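Shirin Soltani
July 27, 2019

Right, a few of you have asked where the Clenby tea loaf posts went, so settle in with a cuppa because this is going to be a bit of a thread (sorry, you know what I'm like).

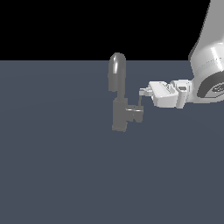 I'd promised you the last two loaves in the series by the middle of June, and then my aunt rang to say she'd found Gran's recipe book at the back of a cupboard in Kadel. Well, that was me gone for the weekend!

It's a little blue thing with 1941 written inside the cover, and half of it isn't recipes at all. There's a knitting pattern, a list of who was owed eggs, and a very cross note about somebody's borrowed cake tin.

The fruit loaf is on the fourth page. No butter, hardly any sugar, and the fruit soaked overnight in cold tea. I'd always thought Gran made it that way because she liked it plain, and I feel quite daft now for not thinking of rationing.

I made it exactly as written first. It was edible, let's say. My husband had a slice with a great deal of jam on it and said it was lovely, bless him.

Second go, I put in 2 tablespoons of marmalade and one egg, and used Dutden flour, as that's what our shop had in. Much better! It kept its shape, it sliced without crumbling, and it was nicer still on the third day.

If you're posting one to somebody, let it go completely cold, wrap it in greaseproof and then foil, and pack it snugly in a tin. Mine went off to my cousin at Moradi and she sent back a picture of the crumbs.

For those asking about the oven, I do it at gas mark 3 for an hour and a quarter, middle shelf, with a bit of paper over the top for the last twenty minutes. Mine runs hot at the back so I turn it round halfway.

I'll type the whole recipe up properly tomorrow, once I've worked out whether that word is "nutmeg" or "nothing". If anybody is good with old handwriting, please do shout and I'll send you the page.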